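Abella Hand-Held Gripper, Two-Finger, with Ribbed Blue Pads

Maker: Ateo
Sold as: single or matched pair
Pad sets included: 2
Availability: ships from October

The Abella is a two-finger gripper held and worked by hand. It is meant for teams who want to try a finger and pad design on household objects before they fit it to an arm. The body is black plastic and the finger pads are blue, ribbed across the gripping face. Pads can be changed without taking the fingers off.

We tried the Abella against the older Pitine, which has flat pads, in an ordinary home. Dishes and packaged food went on a covered table, and the operator worked with a gripper in each hand.

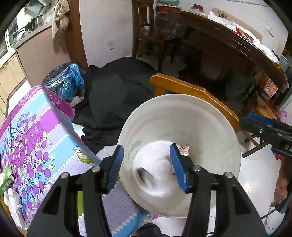

Bowls are a fair test of any two-finger tool. The wall is curved, the glaze is smooth, and the foot ring gets in the way of a finger that comes in from underneath. On the Pitine we had to pinch the rim close to level or the bowl would turn. The Abella allowed a wider choice of angles, and the ribs held on glazed surfaces with less squeeze on the trigger. For heavy serving dishes we still suggest the Maltside, which has longer fingers.

Bagged food needs a lighter hand. A puffed rice cracker in a thin bag will break if the fingers close too far, so set the travel stop before you start. The stop has 4 positions, and the second suits most snack packaging. Small cartons can be held at the third.

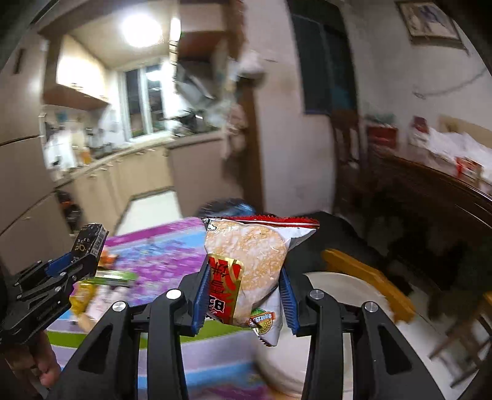
Photo: Sobia Jafri / Ateo

Pads wear first at the tips. Wipe them with a damp cloth after handling food packaging and replace them when the ribs feel smooth. Do not use solvent cleaners.

Specifications
Fingers: 2
Travel stop: 4 positions
Maximum opening: 38 mm deeper than Pitine
Recommended load: up to 500 g
Body color: black
Pad color: blue

Pitine pads do not fit the Abella. Orders received by noon on Wednesday go out the same week.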